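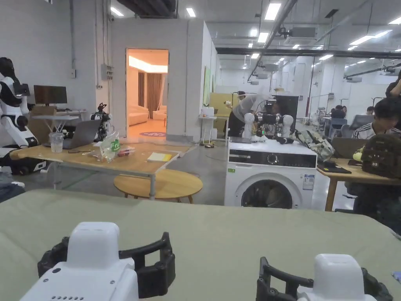 July 7, 2019

I gave up smoking two years ago this month, and I did it with a vape. I mention it now and then on here and somebody usually writes in to ask how it went, so I'll put it all in one place.

I had smoked since college, a pack most days, more at weekends. Patches made my arm itch and the gum gave me hiccups. In the end I walked into the vape shop in Rallmont on my lunch break and came out with a Rarker starter kit and two bottles of tobacco liquid. The tobacco flavour was horrible. I went back and swapped to a plain mint, and that did the job.

For the first 6 weeks I used both. I'd have a cigarette with my morning coffee and vape for the rest of the day. Then I had a bad cold, couldn't face the morning one, and never went back to it. I have had one cigarette since, at a wedding, and left half of it.

Money was a bigger part of it than I expected. I kept a note of what I spent in the first year and compared it with what I would have spent on tobacco, and I was almost 2,000 better off, even after buying a second device when I dropped the first one down the stairs. Most of that went on the car.

I started on 18mg liquid and I'm on 3mg now. Each step down took a few days of being short with people. I've tried zero twice and didn't like it, so I'm staying where I am until the autumn.

The Rarker is still going, though the button sticks. I also have a small Palum pod for when I'm out. It leaks if you lay it flat - keep it upright in a jacket pocket and it's fine. Coils last me a week and a half. I used to buy liquid from Michalík, who were cheap and quick, but they have stopped doing the big bottles, and the small ones work out dearer than the shop.

My doctor wrote "ex-smoker" on my notes at my last check-up and asked whether I planned to stop vaping as well. I said yes, eventually. I can get up the hill from the station now without stopping at the bench.

Comments are open if you want to ask about liquids or coils. I don't know anything about the big box mods, so please don't ask me about those.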